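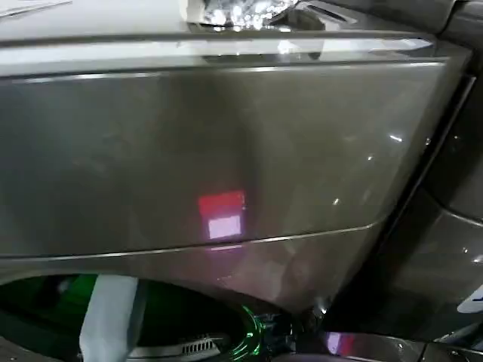 Curved grey panels, with a dark gap between them. The opening at the lower left has a green glow.

Looking after a robot floor scrubber

Big floors get dirty fast. At the Wusbridge library, people walk in with wet boots, sand, leaves and bits of lunch. A person with a mop can clean the floor, but it takes most of an evening. The library uses a robot floor scrubber called Folora for the open areas. It is made by a company named Byun, and it is fixed by a repair shop called Gradik.

Folora drives itself, but it does not look after itself. People set it up, clean it, change its worn parts and repair it when something breaks. This page explains how they do it.

What is under the covers?

A machine like this has a body made of panels. The panels keep dust and splashes away from the parts inside. They also keep fingers away from things that spin.

Folora has 4 wheels, 2 round brushes, a battery, a pump, a fan and two water tanks. One tank holds clean water and the other holds dirty water. The clean tank takes 18 litres. The pump sends water down to the brushes, the brushes rub the floor, and a rubber strip called a squeegee gathers the dirty water into a line. The fan then makes suction, like a vacuum cleaner, and the water goes up a hose into the dirty tank.

There is also a small computer. It gets information from sensors, which are parts that measure the world. Some of Folora's sensors measure how far away the walls are. Others count how many times the wheels have turned. A bumper at the front works like a big switch. If it is pressed, the robot stops.

Setting it up

When a scrubber arrives in a new building, it knows nothing about the place. It has to be given a map.

First, a worker chooses a spot for the charging dock. It should be against a flat wall, with a power point close by and clear floor in front. The dock must not be moved afterwards. Folora starts every trip there and measures its position from it, so if the dock is pushed to one side, the map no longer matches the room.

Next, the worker drives the robot slowly along the walls with a hand control. The sensors measure as it goes, and the computer draws a map from the measurements. At Wusbridge the map covers 1000 square metres, including the reading room, the front hall and the long corridor to the toilets.

Then the worker marks the places where the robot must not go. The top of the stairs is one. The rug in the children's corner is another, because wet brushes and rugs are a bad mix. These places are called keep-out zones. The worker draws them on a screen and the robot treats them as if they had walls.

Last comes a test run in daylight, with somebody walking behind. The person watches for streaks, missed corners and chairs the robot passes too closely. Usually a few lines on the map need to be changed, and the test is done again.

Every night

The library closes at 8 p.m. and Folora begins after that. Before it starts, a worker does these jobs:

Pick up string, hair ties, paper clips and anything else that could wrap around a brush.
Push in the chairs.
Fill the clean tank and add a capful of floor soap.
Check that the dirty tank is empty and its lid is shut tight.
Wipe the sensor windows with a soft dry cloth.

The lid matters more than you might think. If air leaks in around it, the suction gets weak and the robot leaves puddles behind. You can try this with a drinking straw. Make a small hole in the side, above the drink, and see how hard it is to sip.

After the run, the dirty tank is emptied and rinsed. If it is left full until morning it smells like an old pond. The lid is then left open so the tank can dry.

Every week

Once a week the robot is switched off and the brushes come out. Each brush is held on by a clip. Hair and thread wind themselves around the middle, and a worker cuts them away with blunt scissors. The brushes are rinsed and checked. When the bristles are shorter than the yellow ones, it is time for new brushes. The yellow bristles are put in by the maker as a measuring mark.

The squeegee is checked too. Its rubber edge should be straight and sharp. After many nights it gets rounded, and a rounded edge slides over water and leaves some of it behind. The rubber can be turned around so a fresh edge touches the floor. When all its edges are worn, a new one goes on.

The wheels are wiped clean. Dirty wheels can slip, and a wheel that slips turns without moving the robot. The computer counts those turns and thinks the robot has gone farther than it has.

The outside is cleaned with a damp cloth. Shiny panels show every smudge, and rough cleaning pads will scratch them. Water is never sprayed at the openings.

When something goes wrong

One evening in August, Folora stopped in the corridor and showed a message: BRUSH MOTOR LOAD HIGH. That means the motor was working too hard to turn the brush. The worker switched the robot off and looked underneath for string. There was none. The brush went back on, the robot started, and the same message came up in the front hall.

The library called Gradik, and a technician came with a tool case and a laptop. A technician is a person trained to test and repair machines. The work went in this order.

1. Make it safe. The technician turned off the power, took out the key and unplugged the battery. With no battery connected, the brushes could not start by surprise.

2. Read the log. The log is the robot's diary. It showed that the left motor had been using a little more power each night for two weeks, while the right motor stayed the same.

3. Take off the cover. The screws went into a tray with a lid so that none would roll away. The technician took photos at each step to help with putting the parts back.

4. Turn the parts by hand. The right brush holder turned easily. The left one felt gritty. Inside it was a bearing, a ring of small steel balls that lets a shaft spin smoothly. Water had got past a worn seal and the balls had begun to rust.

5. Change the parts. The old bearing was pulled out and a new one pressed in. A new seal went on top. The right side got a new seal as well, as both were the same age.

6. Test it. The battery was plugged in and the cover was put back. The technician ran the brushes with no water, then with water, and then sent the robot down the corridor. The power reading for the two motors matched again.

Can you help look after a robot?

If there is a cleaning robot in your school or library, you can help without touching it. Pick up elastic bands and string. Put your chair in. Don't stand in front of it to see if it will stop, and don't sit on it. If you see one stuck or beeping, tell an adult who works there. Leave the covers and the buttons to them.

Words to know

Battery: stores electricity so the robot can work without a cord.
Bearing: a part that helps a shaft spin smoothly.
Dock: the place where the robot parks and charges.
Keep-out zone: a part of the map where the robot must not drive.
Seal: a ring that keeps water from getting in or out.
Sensor: a part that measures something, such as distance.
Squeegee: a rubber strip that gathers water from the floor.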